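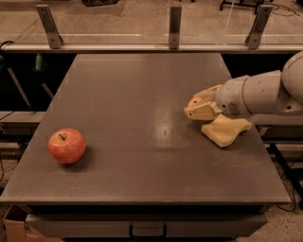 Nov 18, 2023

Teleoperation, table task, continued. Baltasar Toledo was driving and I kept the log. Mererid Parry will check the episodes after us, so I write a little more than usual.

We kept 88 episodes out of 109. Most of the rejected ones have the same fault: the operator closes the gripper too early, then opens, corrects and closes again. The policy from April learned exactly this hesitation and I don't want it a second time. Rule from now on – if you open again after the first close, stop and mark the episode as bad.

The apple is harder than I expected. It must be taken low, under the widest part, or it rolls. The yellow cloth has a different problem. When the fingers come down too deep they push it and it folds under them. Baltasar prefers to come in at an angle and pinch a rumpled edge. I tried the same and my success was worse, so maybe it is only practice.

Delay on the Gowda link was 109 ms in the morning, 88 ms after restart of the bridge. You feel the difference in the wrist.

The light reflects strongly on the tabletop. I would like to try one set with the lamp turned away before we change anything in the training.

Total in the Drorkow set is now 2,905 episodes, of which 986 have the cloth.

To do: wrist calibration, ask Mererid about the label for a dropped object.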